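The yellow shelves came with the unit when Telham took it over, and the firm has kept them. Everything for the next batch goes on the top one, where people can reach it without bending.

"I like a bright shelf," says the workshop manager, who has been with the firm for six years. "You put something black on it and you can find it again."

She is talking about the trays, which are shaped like the sole of a foot. Before she started, they were kept in boxes under the benches – all sizes together – and the first job of the morning was sorting them out.

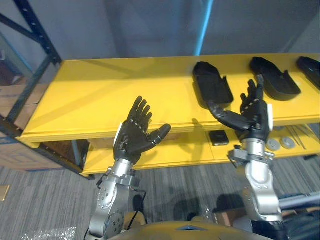
Amarachi Oyelaran
Staff writer

The trays now sit in a row on top, and the shelf below takes the smaller bits and pieces. "That lower one is the one I nag about," she says. "Metal parts get put down there and they stay there until October."

Her rule is that a tray goes back before the next one comes out. It took a few weeks to stick. The shelves are wiped down at the end of each shift, and she does it herself when the others are busy.

Would she change anything? "I'd have another 40 trays and somewhere to put them," she says. "I've asked for more shelving. Same yellow, if they still make it."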